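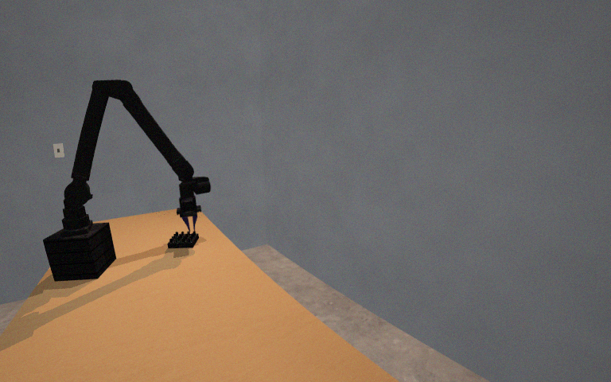 Figure 7.1 Simulated table-top arm, fingers slightly open over a small black block.

Chapter 7
Writing the rules for a handling task

By the end of this chapter you should be able to:
write a task sheet for a single-arm handling job
set a speed limit and a clearance height, and record where they came from
decide which checks belong in simulation and which must be repeated on the real machine
keep a change log that another person can follow

7.1 Why start with the task sheet

Most of the trouble in small robot cells comes from things that were agreed in conversation and never written down. The programmer knows that the arm must stop above the part before it closes. The fitter who changes the fingers in March does not, and shortens the approach to save time. Neither has broken a rule, as no rule was written.

A task sheet puts this right. It is one or two pages long and it says what the arm picks up, from where, how fast it may move at each stage, and what must be true before the next stage starts. It does not replace the risk assessment covered in Chapter 5. The risk assessment deals with people and the task sheet deals with the work, but the numbers in the two must agree, and where they differ the lower speed is used until someone has sorted it out.

We follow one job through the whole chapter. An arm fixed to a table takes hold of a small block, lifts it clear and puts it down again. The job was set up first in simulation by Liliana Pellegrini at Grammont and later moved to a real cell at Monti.

7.2 Stages and limits

Divide the task into stages at the points where the risk changes. For our job the stages are travel, approach, grip, lift, place and withdraw. Each has its own line on the sheet.

Travel is done at clearance height, which at Monti is 100 mm above the tallest item on the table. No sideways movement of more than a finger's width is allowed below that height. Approach is straight down, at no more than 30 mm per second, with the fingers open. Grip begins only when the arm has stopped. If the fingers close fully, the part has been missed and the arm must go back up to clearance height and wait for an operator. It must not try again by itself.

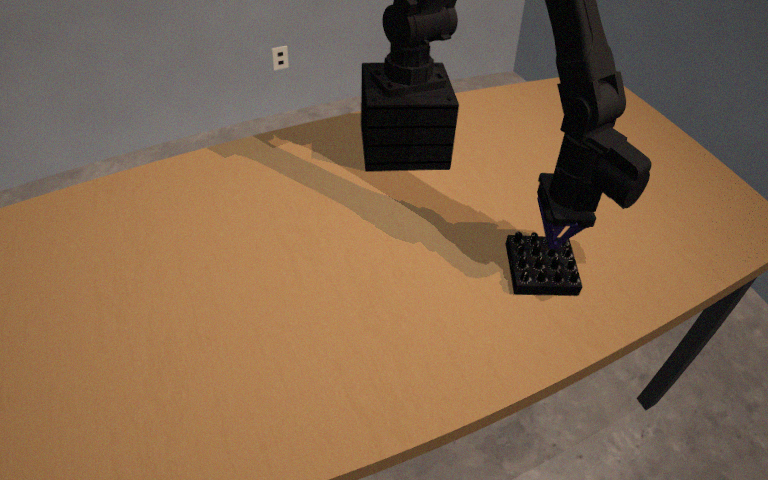

Figure 7.2 Finger tips down at the block on an otherwise clear table. Studs or pegs on the upper face need their own line on the task sheet.

A part with a raised pattern on top raises a question that a plain cube does not: what are the fingers meant to hold? If they are meant to close on the sides, the sheet should say so and give the depth. If they are meant to hold a raised feature, it should say which one, counted from a marked corner. "Grip the block" is not an instruction that can be checked.

Keep the table clear of anything that is not named on the sheet. This applies in simulation too. A model with spare objects left in it gives results for a different job.

7.3 What simulation can and cannot settle

Simulation is good for reach, for joint limits and for finding places where the arm would strike its own base or the table. Pellegrini's trial ran to 900 cycles, and the 102 that stopped early were sorted by stage before any limit was changed. Sorting them first matters. Most had stopped at the approach, and a change to the grip force would have done nothing for them.

Friction, cable drag, worn fingers and parts that are slightly out of size are harder to model well. Any limit that depends on these must be marked P, for provisional, and tested again on the real machine – at reduced speed, with a second person at the stop button.

Tullio Fontana, who received the job at Monti, refused the first sheet because none of its limits carried a mark. He could not tell which had been measured and which had been chosen. The second version went through with four lines marked P, and he cleared them one by one, signing each.

7.4 The change log

Every change to the sheet gets an entry with the date, the line changed, the old value, the new value and a name. A typical entry from Monti reads:

15/09/2019. Line 2, approach speed. Was 45 mm/s, now 30 mm/s. Fingers replaced with longer pair. T. Fontana.

Old entries are never deleted. If a change is reversed, the reversal is a new entry. Section 7.5 sets out a blank sheet and log, and works through the first three lines of each.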